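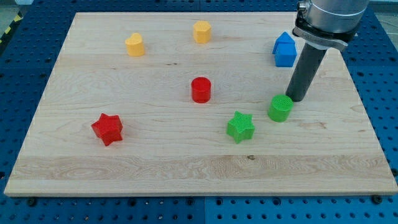

Colored blocks on a wood board, blue table underneath.

Sunday league, round nine. Writing this quick before work so forgive the state of it.

We won. By 11 runs. Chasing sides normally walk it at Premness because the outfield runs downhill to the road, so 108 felt like nothing when we trudged off. Bowled out with two overs left too. I made four. Caught at mid-on, same as last week, same shot, same face walking back.

Their openers came out swinging and had 60 on the board without loss. Drinks break was quiet. Someone was already talking about what time the pub stopped doing food.

Then the spinner. Our left-armer hadn't bowled since July started, bad finger, and the captain only threw him the ball as we'd run out of other ideas. First over, two wickets. One bowled round his legs, one stumped by a mile. After that they just stopped. Blocks, leaves, a run out that was pure panic, both batsmen at the same end looking at each other. I was at point and the throw wasn't mine but I did back it up, want that on the record.

97 all out. Last man skied one and I had to watch it come down over somebody elses head, which was worse than catching it.

Few notes before I forget

- Lappalainen Park next, away. Artificial strip, ball bounces up to your ribs. Bring the chest guard this time.
- The new bat. Cudska, bought secondhand, lovely pickup but the toe is already going soft. Needs a guard on it before Tuesday nets.
- Our fielding is so much better. Two drops all day. A month ago it was two drops an over.
- Running between wickets still awful. We turned down at least ten easy singles and its the reason we only got 108.

Went through the old scorebooks after, couldn't sleep. I've got 470 runs for this club in all the years I've been here. Four hundred and seventy! There's a guy at Wilunex who gets that by the middle of June. Club as a whole has 2,161 this season which is our best at this stage since we moved up a division, and I've contributed very very little of it. Fine. Somebody has to field at point.

Table hasn't been updated yet but I think we go third, maybe second if Wilunex got rained off. It was black over that way when we drove home.

Knees are terrible. Sunburn on one side only, from standing at point all afternoon. More after nets if I can walk.

Recent posts
Rained off again, some thoughts on covers
Why I gave up opening the batting
Wilunex away: a long, long day
Preseason nets and the missing kit bag
Tea rankings, updated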